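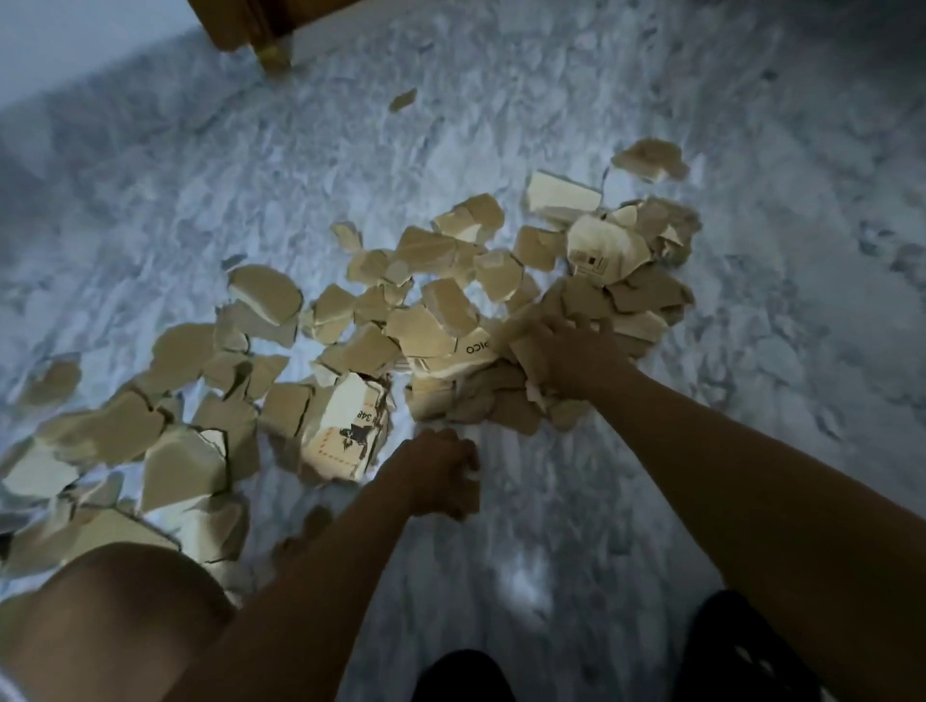
Torn cardboard being gathered from a floor by hand.

Floor pickup is a household task in robotics in which a machine clears loose objects from the ground and puts them in a bin or box. It is one of the liveliest areas of home robot research, and one of the hardest. As of August 26, 2021, no robot sold for home use could do the whole job alone.

Robot vacuums handle dust and crumbs very well, but larger scraps can jam the brushes or get pushed along the floor. Torn cardboard is a favorite test material. Every piece has a different shape, the pieces overlap, and they bend when touched. A person simply grabs a bunch - a robot usually has to pick out one piece, plan a grip and try again if it slips.

The Skelto trials, led by Stijn Verstraete, gave the field its best-known results. In January, a Wanex arm on a wheeled base made 1084 pickup attempts and got hold of a scrap in 71 percent of them. Flat pieces were the main trouble, as the fingers could not get under the edge. A later version with 3 soft fingers did much better on curled scraps, a wonderful step forward for such a simple change.

Sweeping scraps into a heap before lifting them, known as the Thongdee method, is faster but tends to leave small bits behind.

See also: Bin picking; Stultitz gripper; Robot vacuum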